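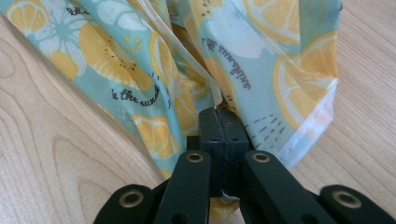 One reader of the March version wrote in to ask why my folding steps start with a shake when every other guide starts with an iron. Fair question! I shake first so I can find the hem, and the iron can wait until step 4.

Section 3. Folding printed kitchen cloths

I wrote this for the Lullden drawer insert, but it works fine for the Duvia one too (just fold once more at the end).

1. Clear a stretch of table. Wood is fine — wipe it down first if anybody's had breakfast there.

2. Pick the cloth up by two corners of the hem and give it a good shake.

3. Lay it print side down, with any lettering running away from you. On lemon prints and other busy patterns I go by the hem, as the words can point every which way.

4. Smooth from the middle out with your palms. Iron now if you're going to.

Caution: keep the iron moving over dark lettering, and test a corner first.

5. Fold in half the long way, then in thirds.

6. Stand it in the insert, folded edge up.

Note: if the cloth springs open, your thirds are uneven. Go back to step 5 and tuck the last one under a little more.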